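示教作业前安全点检表(附点检意见)

适用范围:Druswood 项目 2 号工位,六轴协作机械臂,手动拖动示教与远程操作示教
编制:Skastico 示教组
版次:八月修订

一、上电前

1.1 底座安装环螺栓标记线对齐,无位移。结果:合格。
1.2 立柱线缆无破皮、无压折,弯曲处留有余量。结果:合格。
意见:底座下方引出的细线未加固定夹。暂不影响作业,下次停机时补装。
1.3 警示标签完整,字迹可辨。结果:合格。
1.4 急停按钮按下后伺服断开,复位后不自动上电。结果:合格,连续试两次。
1.5 示教程序编号与任务单一致。结果:不合格,已改正。
意见:任务单写 423,控制器内调用的是 737。两者抓取高度不同,误用时末端会压到台面。改正后由第二人复核并签字。

二、拖动示教

2.1 拖动模式下速度上限设为最高 40 毫米每秒。结果:合格。
2.2 负载参数已按当前末端配置填写,松手后机械臂不下沉、不漂移。结果:合格。
2.3 操作者双手位于连杆外侧,不伸入相邻关节之间。结果:合格。
意见:第三关节折叠至接近底座时夹手间隙最小,拖动到该区段应改握末端一侧。
2.4 每条轨迹录完先以低速空走一遍,再放入物件。结果:部分执行。
意见:后半段有几条轨迹省去了空走。这几条作废,不计入数据,重新录制。

三、远程操作示教

3.1 操作台与作业台分开摆放,操作者坐定后手臂不进入机械臂可达范围。结果:待整改。
3.2 通信中断时机械臂保持原位,不执行缓存指令。结果:合格,以拔网线方式验证。
3.3 操作电脑除示教软件外不开其他程序,鼠标指针灵敏度固定。结果:合格。
3.4 作业台上只放本任务物件,易碎件与硬质件之间留出避让空间。结果:合格。
意见:本任务为青椒与鸡蛋分拣。鸡蛋的夹持力上限单独设置,不沿用青椒的数值。先录青椒,后录鸡蛋。

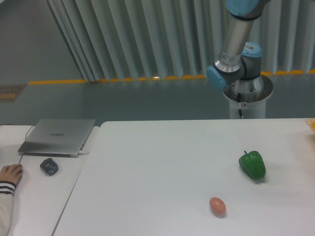
Shboul 看过第三部分后回复说,3.1 单靠目测不够,两张台子紧挨着时,操作者往前探身就可能进入可达范围,应在控制器里加一道虚拟边界,让机械臂一侧先停。他还要求把 3.2 的断线试验改为每班一次,现在每周一次间隔太长。

编制方意见:两条均采纳。虚拟边界沿两台接缝设置,向作业台一侧内缩,内缩量由现场试验确定,试验前远程示教只用低速档。断线试验自下一班起每班开工前执行,记录填入 3.2 栏。

四、数据记录

4.1 每条示教记录含关节角、末端位姿、时间戳,缺一项即退回。结果:合格。
4.2 失败的示教单独存放,注明原因,不与成功记录混放。结果:合格。
意见:原因栏多处只写“失败”。应写明是滑落、碰撞、超时还是操作者主动中止。
4.3 示教方式(拖动或远程)写入文件头。结果:不合格。
意见:远程示教的文件头为空,Flendale 训练端无法区分来源。脚本修改后对已有文件补写,补写完成前不外发。

五、收工

5.1 机械臂收回折叠位,伺服断电。
5.2 物件清出台面,鸡蛋不留置过夜。破损件按湿垃圾处理,台面擦净。
5.3 操作电脑退出远程会话并锁屏。
5.4 未关闭项抄入交接单:1.2 固定夹、2.4 重录、3.1 虚拟边界、4.3 文件头。

结论:拖动示教可继续。远程示教限低速进行,3.1 关闭后恢复正常速度。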